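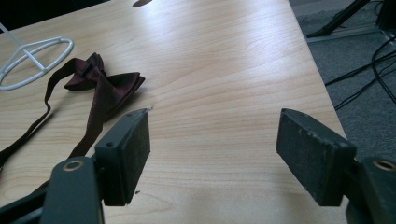
4. Ajuste de los dedos y primera prueba con tela

Este capítulo supone que la pinza Wornora ya está montada y que los dos dedos abren y cierran sin rozar. Si rozan, vuelva al capítulo 3. La hoja original de Pludalau asegura que el ajuste se hace «en un momento»; a nosotros nos llevó una tarde, así que no empiece a las once de la noche.

4.1 Antes de empezar

Limpie las almohadillas con un paño seco. El polvo claro se nota enseguida sobre la superficie oscura y resta agarre, por mucho que el fabricante hable de material autolimpiable. Busque una mesa lisa y aparte los cables de la zona de paso.

PRECAUCIÓN: no meta los dedos entre las almohadillas con la pinza alimentada. El tope por software no es una protección.

4.2 Procedimiento

1. Abra la pinza del todo y compruebe que queda un hueco libre entre las dos almohadillas.

2. Apoye las almohadillas en la mesa. Si una queda inclinada hacia dentro, anótelo antes de tocar nada. Paavo Riihimäki defiende que una ligera inclinación ayuda con los tejidos; yo no he visto datos que lo respalden.

3. Revise los tornillos de cada almohadilla. Apriete a mano, sin atornillador eléctrico.

4. Coloque una prenda pequeña junto al dedo izquierdo. Una pajarita ya anudada sirve bien: el lazo tiene cuerpo y la cinta del cuello, suelta, pone las cosas difíciles.

5. Cierre sobre el nudo, nunca sobre la cinta. Levante despacio y mantenga la prenda en el aire 12 segundos.

6. Repita 18 veces y apunte cada caída. Con menos intentos el resultado no dice gran cosa.

Nota: el folleto de Laaksonen promete un agarre «universal». En el taller, con tela satinada, Lourenço Tavares obtuvo 17 agarres buenos en una tanda y bastantes menos en la siguiente, sin cambiar ningún ajuste. Desconfíe de una sola tanda buena - y de los vídeos de demostración.

4.3 Si la prenda resbala

Suba el valor de cierre poco a poco. Nosotros trabajamos alrededor de 413 en la escala del controlador Brerilton, pero es un número sin unidades y no tiene por qué valer en su montaje.

Si sigue resbalando, limpie otra vez las almohadillas y vuelva al paso 2. No pegue cinta adhesiva encima: se despega y deja residuo en la tela.

Los objetos de alambre se prueban aparte, en el apartado 4.4, con el valor de cierre de nuevo al mínimo.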